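Call for participants: teleoperation study in simulation, Wedora project
Navamus Lab, Robot Learning Group
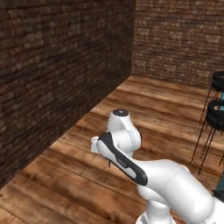
The simulated arm in the brick-wall room, one of the rooms used in the study.

We are looking for people who would like to control a robot arm in simulation and help us to compare two ways of collecting demonstrations. The study starts in June and takes place in our lab on the second floor of the Nikolaidis building. No experience with robots is necessary.

What the study is about

In our group we train robot policies from demonstrations made by people. A person moves the arm through a task, the computer records the movement, and later a policy learns from these recordings. In an earlier round we collected 820 demonstrations in simulation. We found that policies trained on them worked well in the rooms they had seen, but became much weaker when the floor, the walls or the furniture were changed. Of the trials in new rooms, only 59 per cent were successful.

Now we want to know if this comes from the number of rooms or from the way people move when they look at them. For this reason one half of the participants will stay in the same room for the whole session. For the other half, the room will change after every few attempts. The arm and the tasks stay the same in both groups. You will not be able to choose your group, and we ask you not to discuss it with other participants until the study is finished.

What you will do

You come for two sessions on different days. Each session takes 69 minutes including the introduction and a break. You sit at a desk, look at a normal monitor and move the arm with a hand controller. The tasks are simple ones, for example to reach a marked point near a wall, to pick up a block or to put it into a tray. Between the tasks you fill in a short questionnaire about how difficult it was for you. Some tasks are hard to complete, and unsuccessful attempts are also useful data for us – please do not worry about them.

Who can take part

You should be at least 18 years old, have normal or corrected vision and be able to use a hand controller with your right or left hand. You should understand spoken and written English well enough to follow the instructions. We can't accept people who took part in the earlier round, as they already know the tasks. If you easily get dizzy from computer games, please tell us before you register.

What you receive

Each participant gets a Tusine gift card after the second session. Students of our department can choose study credit in place of it. If you stop after the first session, you receive half of the amount.

Your data

We record the movements of the controller and the arm, the time for each attempt and your questionnaire answers. We don't record your face or voice. Your name is kept apart from the recordings and deleted when the study is closed. The recordings without names will be published together with the results. You may stop at any moment without giving a reason.

How to register

Please write to Deisy Puma at the Navamus Lab, room 1502, with the subject "Wedora study". Tell us your age, which hand you prefer for the controller, and whether mornings or afternoons are better for you. The first session of the day begins at 9.30 and the last one at 16.00. You will get an answer with the information sheet and the consent form, which you can read at home and sign when you come.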